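How to hand a kitchen job to a robot arm without losing the kitchen staff

Sooner or later someone in charge of your staff canteen will come back from a trade show with a brochure. Ours came back with two. By November we were the proud operators of a robot arm, a simulator licence and a laminated sheet headed Your New Colleague, which somebody improved with a biro before lunch.

I run the serving and clearing side at Candholm, where we feed 159 people on a full day. What follows is how we got from the brochure to something that earns its keep. Supplier manuals cover the bolts very well, so I've left those out.

Before you start

You'll need a job nobody will miss, a person who does that job now, a simulator set up by your supplier (ours is called Malora, for reasons the supplier has never shared) and a kettle. Allow 20 working days from first meeting to first shift. We allowed six, on the advice of the brochure.

Step 1. Pick the job with the people who do it

Management wanted the arm to plate up, as that would look good to visitors. The people who plate up wanted it to clear the counter after service, which is dull, bad for the shoulders and always falls to whoever is slowest to find something else to do. Ask the second group first. You'll end up doing what they say anyway, and this way you save a month.

Write down who does the job, when, and what else they do while they're at it. Clearing the counter turned out to include telling late arrivals there was no more soup, which the arm still can't do with any tact.

Step 2. Write the job out in small pieces

Sit beside someone and write down every single thing their hands do. "Clear the counter" is one line on a rota and came to 80 lines in our notebook. A good few of them began with "well, it depends".

Keep the "depends" lines. The supplier will try to tidy them away, and every one of them will turn up again on the first morning.

Step 3. Rehearse in the simulator

Book two people for this, and make one of them somebody who has cleared a real counter. Our engineer was very good on joint angles and had plainly never wiped anything down in his life. Vishwakarma from the late shift had wiped down most of the building, and found more faults by leaning over his shoulder than he'd found in a week.

Run the job slowly first. Stop whenever the person who knows the work makes a noise. It'll usually be a sort of sniff. Ask what the sniff was about and put it in the notebook.

Try the awkward layouts before the pretty ones. Things near the edge, things lying on their side, things left where no sane person would put them: that is an ordinary counter at ten past two. If the arm has only met objects standing upright in the middle, you've trained it for a catalogue.

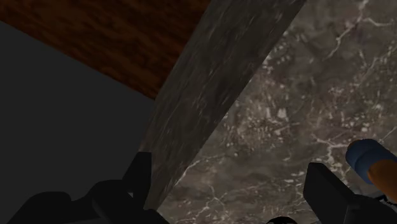 Don't let anybody announce a start date on the strength of one good run. We had one good run, and an email had gone round the whole site before the engineer had put his coat on. Set a pass mark beforehand, write it on the wall and make whoever wants to send the email walk past it.

Step 4. Settle the hours out loud

Do this before the arm arrives on the floor. People will have worked out by then that a machine doing two hours of their work is either two hours off their back or two hours off their pay, and they'd like to know which. If the answer is pay, say so, and expect the tea to get worse.

We moved the time into prep and got it in writing. Prep had been short since the spring, so this wasn't kindness, though we took the credit for it.

Step 5. Give someone the stop button

By this I mean a named person on each shift, with the training and the extra on their hourly rate. The first plan was that "the team" would keep an eye on it. A team keeping an eye on something is a row of backs.

Whoever has the button may press it without filling in a form. Ours was pressed a lot in the first fortnight, partly out of caution and partly, I suspect, for pleasure. Let them. It settles down.

Step 6. Check again after a month

Ask the clearing staff what they do now that they didn't before. You'll hear about jobs that aren't on any rota: lining things up so the arm can reach, moving the salt, going back over the corners. Add them to the notebook and to the hours. Then ring the supplier about the corners, and have the line numbers ready when they tell you it's the first they've heard of it.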